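Buying the second arm first: a chat with Ulises Ojeda

Ulises Ojeda does the buying for Zapata, a small outfit that wants arms to clear and lay tables in serviced flats. I caught him by phone on a Sunday between two other calls. Notes tidied up, mostly.

First thing he says is that he hasn't bought much. "People ring up and ask which arm. Wrong end. Ask what's on the table." So most of the spring went on simulation. One arm, one marble-topped table, a bunch of household bits, run over and over before any order goes in. 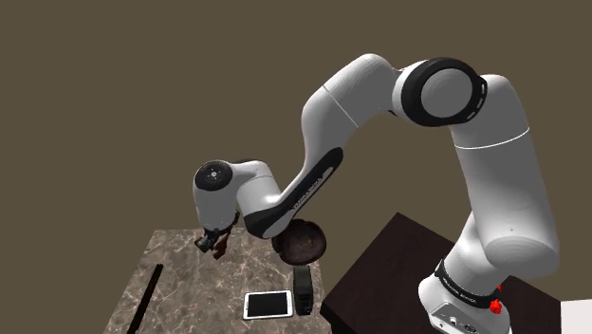
One of Zapata's simulated table set-ups. Render: Zapata

Cost so far? Licences and a rented machine, he says, came to 2000 for the quarter. "Cheap. A wrong gripper costs more than that once you've shipped it back." He tried that once, at his old job at Dritovby. Didn't enjoy it.

The budget sheet has 36 lines. He reads me a few. Arm, gripper, spare fingers, cable, mounting plate, floor bolts, a lockable stop button. Then training days. Then a line just called "Jinside", the integrator they've pencilled in, with a question mark next to it. The arm itself is one line. "Everyone stares at it and forgets the other 35."

What moves the numbers is reach. He wants to know if one arm can cover the whole top or if it needs a rail under it, and a rail is a different conversation with the bank. The renders don't settle that alone, he's quick to say. But they let him throw out bad layouts without paying for them. They have saved 140 set-ups and binned most.

And the objects? Plates, spoons, bowls, phones. "Awkward shapes, flat shapes. A spoon on a hard table is horrible to pick up." He had a quote for a suction tool from Zillham and has parked it. Two-finger gripper for now, spare pads ordered on day one. Lead time on the pads was longer then on the arm, which suprised him.

I ask about lease or buy. Long pause, kettle noise. Lease for the first, buy the second, provided the first survives a full season in a real flat. He'd put service visits in the contract, with named response times, and he would not sign without a price for a replacement wrist. "Get it written down. Before, not after."

Next date is May, when the board sees the sheet. He thinks they'll ask for a smaller number and he has one ready, minus the training days, which he'd fight for. 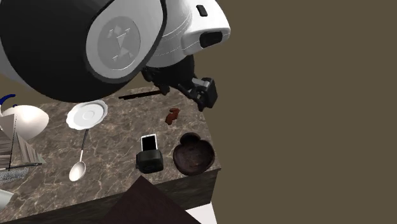
What he'd ask any supplier

Price of spare fingers, and how many are in stock. Who comes out when it stops, and from where. Whether the simulation model matches the arm they're selling now or the last one. Power draw, he forgot that one at Dritovby too. And payment in stages, last stage only after it has run on your own table.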